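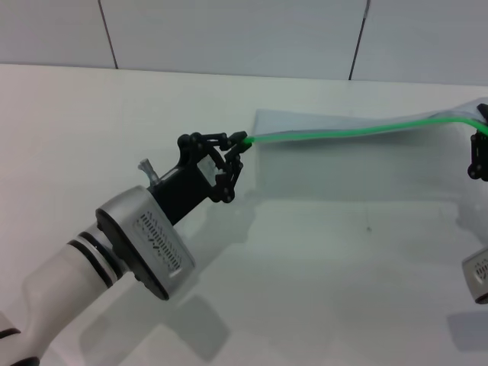 **Trumham, January.** I've been selling rope and cord for long enough to know that people have opinions about color, and boy, did you send them in! So we're adding a bright lime green to our Pinamon line, and it goes on sale this Wednesday at our Trumham shop and through the Vurex catalog.

I wanted a green you can find again when you drop it in the grass or at the bottom of a packed trunk. We went through 82 shades before I quit arguing with myself (my kitchen table was a mess of samples for weeks). Over 590 of you wrote to us last year asking for something brighter than our old navy, and a few of you wrote twice.

Pinamon cord is good for tying up tomato plants, bundling boxes on moving day, hanging a clothesline or keeping a tarp where you left it. It's flexible enough to coil by hand and hang on a hook. We'll cut it to whatever length you like at the counter, same as always, and the catalog has it in ready-cut hanks.

The first run is 4000 hanks, with another 2000 set aside for the Lacroix garden fair in spring. Navy and white are staying, so please stop worrying about the navy!

Shops that want a sample card can ask at the Trumham counter or send a note with their next Vurex order.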